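## 4. Teaching the towel fold by hand

Butent two-arm kit, orange + black follower arms. You move the leader arms, the followers copy. Do section 3 (calibration) first or none of this works.

You need: both arms clamped to the table, one light blue towel with the black tape strips on, box and cables out of reach of the arms.

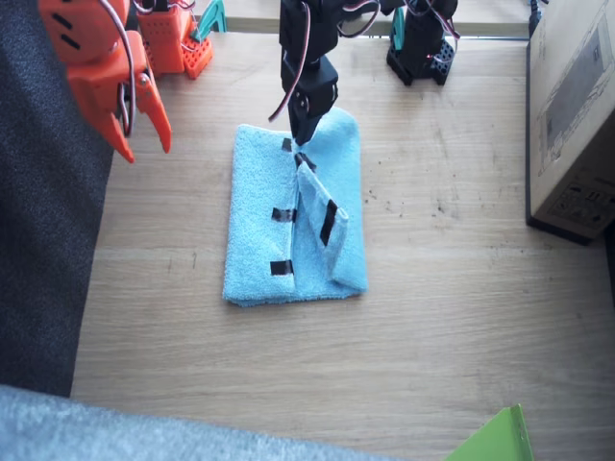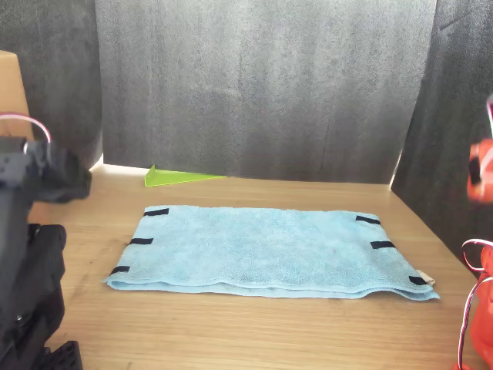
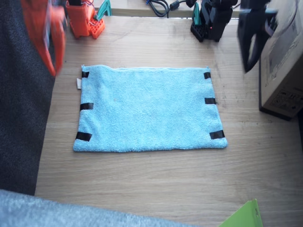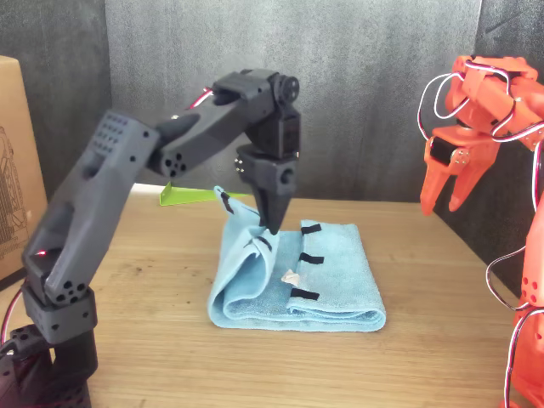
*Fig. 4-1. Towel task, black and orange arms, overhead and table-level views.*

### 4.1 Before you record

1. Check clamps. Push each base sideways, hard. Any wobble — retighten.
2. Power on both arms. Leaders LAST.
3. Lay the towel flat, long side facing you, as in the second and third views. Doesn't have to be perfect. Small shifts between takes are good, big ones aren't.
4. Press down any tape strip that's lifting. Replace if it won't stick.
5. Open Drirkasley, pick project `towel_fold`, set speed limit to 70 percent.

> **CAUTION** — Keep hands out of the work area once followers are live. They jump to match the leaders the moment you hit Connect. Hold leaders in rest pose when you do.

### 4.2 Record a take

1. Both grippers open, clear of the towel. Hit **Record**. Wait for the beep.
2. Bring one gripper down on the towel edge. Slow. Fingers should touch cloth before you squeeze.
3. Squeeze the trigger, lift a little. If it only got the top loops of the pile, open and try again, same take is fine.
4. Carry the edge over and lay it down. Don't drop it.
5. Use the other arm to hold or straighten if needed. Never cross the arms.
6. Open both grippers, back off, hit **Stop**.
7. Mark it Keep or Toss right away. You will not remember later.

Limit is 2000 frames per take. Over that it stops by itself and teh take gets flagged. Take too long = you're hesitating, practice with recording off.

**Note:** Signe Ljungberg's rule for Keep: towel ends folded, no arm bumped the table. Ugly but finished is a Keep. Pretty but bumped is a Toss.

**Note:** Watch the servo wires. Loops need slack but can't hang where a gripper will catch them. Re-route, don't tape them tight across a joint.

### 4.3 Between takes

- Unfold towel, shake out, lay flat again.
- Rest arms if a servo feels hot. Let it cool, don't push it.
- Arm drifting from the leader? Stop and recalibrate (3.2). Takes recorded with drift are junk.
- Trigger feels mushy — check the set screw, size is in the Hashemi parts sheet.

Aim for 500 Keeps before training. Fewer runs ok but it misses the pinch alot.

### 4.4 Errors

| Code | Meaning | Do this |
|---|---|---|
| 2517 | Follower lost connection | Reseat cable at base, reconnect, toss the take |
| Red banner | Leader not in rest pose | Move to rest, Connect again |

Still stuck, ask Jamshid Ghasemi at the Stumwood bench. Bring the log file.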